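2023-04-20

Open day notes, Bloxham building, bay 2. Writing this up tonight while I still remember what order things went in. Mahlet Endale has the sign-in sheet and will add the contact details to the shared folder.

Setup. Came in early to bring the arms up before the first group. Left side homed on the first try. Right side threw a joint limit warning on the wrist, same one as Monday's log but with a different joint number. Power cycled, jogged it by hand away from the limit, homed again, fine after that. I did not look into it further because the door was opening. To do: pull the log and compare the two warnings. If it's the encoder offset again we should write down the fix this time, because I had to look it up in my old notebook.

Gripper force was still set from the box test. Turned it down to 8 N for the morning and kept it there. At that setting the fingers hold a full can with no denting, but they slip if the can is picked up too close to the top. Mahlet suggested going lower on the body, past the middle. Better. We should save that as the default grasp height for cans and stop retyping it.

Groups. The Edumon people came first, teachers mostly, plus a few older students. They wanted to see the teleop side before anything autonomous, so we swapped the running order and started with Mahlet driving. Good call in the end. Once they had seen a person move the arms, the questions about the recorded runs made more sense and I didn't have to draw the diagram on the whiteboard twice.

Questions from that group, for the FAQ page:

How long does it take to learn to drive it? Told them most of us were usable after an afternoon, and slow for a week or so after that.

Does it know what is in the can? No. It has camera images and joint positions. Somebody asked if it could tell a full can from an empty one by the weight. In principle yes, from the motor currents, but we don't use that signal for anything yet. Worth a try – we have both kinds of can on the shelf and it would be a short test.

What happens if you stand in front of it? Showed them the stop button and pressed it mid-move. The arms hold in place as they should. One of the teachers asked to press it herself, and then everybody wanted a turn, so that took up a chunk of the slot. Leave more room for it next time.

Second group was the Justuleck visit, three engineers and someone from purchasing. Different kind of conversation. They run a packing line and wanted numbers. I gave them our cycle time for the can and container sequence and said clearly that it is slow and that we haven't tried to make it fast. Joint speed was capped at 200 mm/s at the tool for the whole day because of the visitors. They asked what it would be uncapped. We have run it at 400 in the bay with the door shut and I told them that, with the note that grasp success drops and we haven't measured by how much. I'd like to have that measured before they come back.

They also asked about reach. I quoted 600 mm of usable overlap for the two arms, taken from the drawing. Mahlet pointed out afterward that the drawing is from before we moved the table, so that figure needs checking with a tape. I will email them a corrected one if it's off.

Their main doubt was cables. They had a good look at how ours are run down the outside of the arms and said that on their floor a loop like that would catch on something in the first shift. Fair. We have been living with it because nothing near the arms moves except the arms. The Zarna sleeves we ordered are supposed to be for exactly this, but only one of the two sets arrived and I didn't want to fit one side only the night before an open day. Chase the second set.

Runs. First recorded run went clean. On the second, the left arm got the can but came in at a bad angle and stopped short, so Mahlet took over and finished it by hand. Visitors did not mind, and a couple of them said that was the more interesting part. On the third one I had left the container too far toward the near side of the table and the right gripper closed on the corner of it and pushed it. Reset, moved it back to the middle, ran it again without trouble. The start position needs marking. Tape on the tabletop would do, but it will show up in the camera images, so we'd have to tape it for training runs too or pick something close to the table color.

Lighting was OK all day. I had expected problems in the afternoon and left the exposure on auto just in case. Checked a handful of frames from the head camera between groups and they looked usable. Red streaks on the floor mats in some of them. I haven't traced where they come from. They don't reach the work area so I am leaving it alone for now.

Things to fix before the June open day:

Compare the right wrist warnings, write up the fix.
Save the can grasp height.
Mark the container start position.
Measure the reach overlap with the table where it is now.
Get grasp success at the faster speed, enough runs to be worth quoting.
Second set of sleeves.
Print the FAQ and put it by the door. I answered the same question about battery life in every group, and the arms don't even run from a battery.
Move the spare boards from under the table. I stubbed my foot on them resetting the container.

Handout. We ran out during the last group. Mahlet has the source file. The second page still has the old project name on it, so fix that before printing more.

For whoever drives next time: keep the right gripper open and well off to its own side until the can is settled in the left one. If both come in together they crowd the middle and you can't see past the fingers from the head view. Mahlet does it this way by habit and her runs are noticeably smoother than mine.

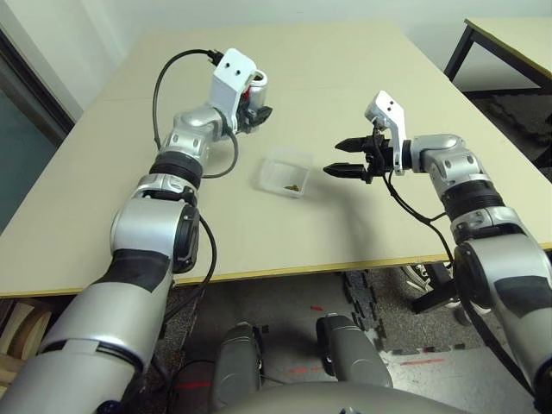 I tried her way on the last run of the day and it went better, though I still rushed the approach. Will practice on the empty cans before June. Arms parked, power off at the wall, bay locked.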